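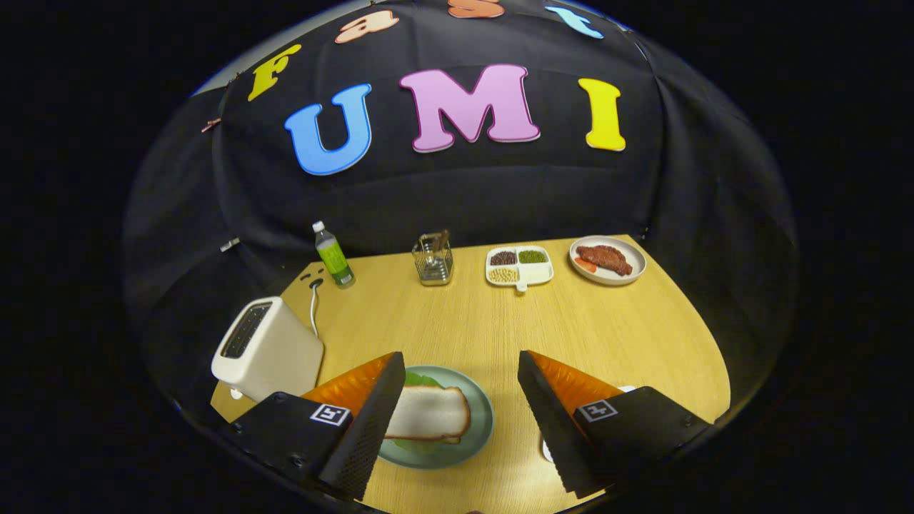 The long road back to Griltum

When Corina Sutter picked up the ball near the halfway line with two minutes left, Prerkance were a goal down and out on their feet. Five touches later the net was bulging, and the little stand at Griltum was making a noise you could hear from the bus station!

It finished 2-2, and what a game to be standing in the drizzle for. I've followed this women's league since March and I haven't seen a better second half. Amarasinghe had gone in front through a lovely curling free kick, and they passed the ball so well that the home side hardly got out of their own third before the break.

Coach Habibur Saha changed the shape at halftime, pushing Chrysoula Tzavaras up from left back into midfield. She ran everything from there. Her cross set up the first equalizer, and even after Amarasinghe scored again on the counter she kept demanding the ball, pointing, yelling, dragging everyone 10 yards up the field with her.

"I told her to go and enjoy herself," Saha said afterward, still hoarse. "She took me at my word."

The crowd was over 1000, the biggest Griltum has had for a league match, and plenty of them stuck around to get shirts signed. Club secretary Tanvir Gazi would love to see 3000 in there one day, though the east side needs new steps first — and the parking is already a squeeze.

Amarasinghe stay top on goal difference. Their keeper deserves a mention too, for a fingertip save from Sutter just before the hour that had both benches applauding.

The two sides meet again in the cup on 9th July, and tickets are on sale at the clubhouse window.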